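# Cuaderno de mezcla: «Zasolik», marzo

Sesión de tarde, de 16:00 a 22:30. Retomo la canción desde la copia guardada antes de tocar los coros. 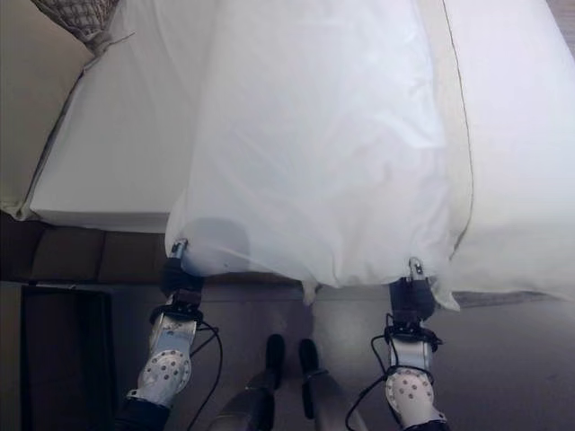 La voz principal sigue siendo la de la segunda toma. He vuelto a escuchar las 4 seguidas, sin mirar la pantalla, y la segunda gana en el estribillo aunque la primera estrofa esté mejor cantada en la cuarta. He hecho el montaje así: estrofa 1 de la toma 4, todo lo demás de la toma 2. El empalme cae en la respiración antes de «y si vuelve el agua» y se notaba un cambio de color, más grave en la toma 4. Lo he arreglado bajando un poco los medios graves solo en esa estrofa. Con auriculares todavía lo oigo. En los monitores no.

## Voz

- Filtro de graves, compresor lento y después uno rápido que apenas trabaja.
- Resonancia fea en 500 Hz, sobre todo en las vocales largas. Corte estrecho de 4 dB. Probé con 6 y la voz se quedaba hueca.
- Las eses del puente, a mano, una por una. El de-esser automático se comía también las tes.
- Reverb de placa en el estribillo, sin reverb en la estrofa 1. En la 2 entra con automatización en la última frase.

Queda pendiente decidir si doblamos la voz en el último estribillo. Hay una toma doblada en la carpeta «Gultis_viejo», pero está cantada con la letra antigua («las calles» donde ahora dice «los puertos»). Se podría usar solo en las dos últimas líneas, que no cambiaron.

## Guitarras

La acústica está grabada con cuerdas nuevas y brilla demasiado. He quitado agudos y ahora convive con los platos. La eléctrica de la izquierda llega tarde en el segundo estribillo, en los compases tercero y cuarto. La moví en la rejilla y perdió la gracia, así que la he devuelto a su sitio y solo he corregido el primer golpe.

El arpegio del puente viene de la maqueta de 2018. Intentamos regrabarlo en la sesión anterior y no salió igual; aquella guitarra tenía la quinta cuerda un poco baja y el resto del arreglo se afinó de oído contra ella. Dejo el original. Tiene ruido de fondo en los silencios, que he bajado con fundidos cortos. No usar reducción de ruido ahí: deja un rastro metálico en la cola de las notas.

## Bajo y batería

El bombo y el bajo se pisaban. El bajo manda abajo del todo y el bombo un poco más arriba, al revés que en «Dultlow». Para esta canción va mejor, porque el bajo lleva la melodía en las estrofas y el bombo solo marca.

La caja suena a caja de cartón en el canal directo. He subido los aéreos y bajado el directo hasta que dejó de molestar. El charles se cuela mucho por el micro de la caja, y una puerta de ruido lo dejaba entrecortado. Lo dejo sin puerta.

En el compás de entrada al puente falta un golpe de timbal que sí está en la maqueta. Puede que sea a propósito. Preguntar al batería antes de copiar uno de otro sitio.

## Coros

Hay 6 pistas. He silenciado las dos graves en el primer estribillo y entran en el segundo. Abiertos a los lados, con la misma placa que la voz pero más larga. En mono desaparecía casi la mitad: una de las pistas estaba con la fase invertida, seguramente de una prueba vieja. Corregido.

## Escucha

Mezcla provisional exportada a las 21:40. Escuchada en monitores a volumen bajo, en los auriculares cerrados, en el altavoz del móvil y en el coche, aparcado.

En el coche sobra bajo en el estribillo. En el móvil se pierde la primera estrofa, que va muy desnuda; habría que subir la acústica un punto o dar algo de saturación a la voz. En los monitores estoy contento, salvo el final, que se alarga. El fundido empieza cuando ya no pasa nada. Probar a cortar en seco después del último acorde y dejar que suene la cola.

## Pendiente

- Bajo del estribillo, una pizca menos.
- Final: versión con fundido y versión con corte, las dos a la carpeta compartida.
- Confirmar lo del timbal.
- Letra definitiva en limpio para el texto que acompaña al sencillo. En la última copia falta la segunda línea del puente.
- La masterización la hace Galli. Piden el archivo sin limitador en el bus y con margen arriba. Ahora mismo hay un limitador puesto para las escuchas; quitarlo antes de exportar.
- Revisar el orden del disco. «Zasolik» detrás de «Dultlow» son dos canciones lentas seguidas en la misma tonalidad.

Sesión guardada como «Zasolik_mezcla_6». La anterior se queda como está, sin borrar, hasta que todos hayan escuchado esta.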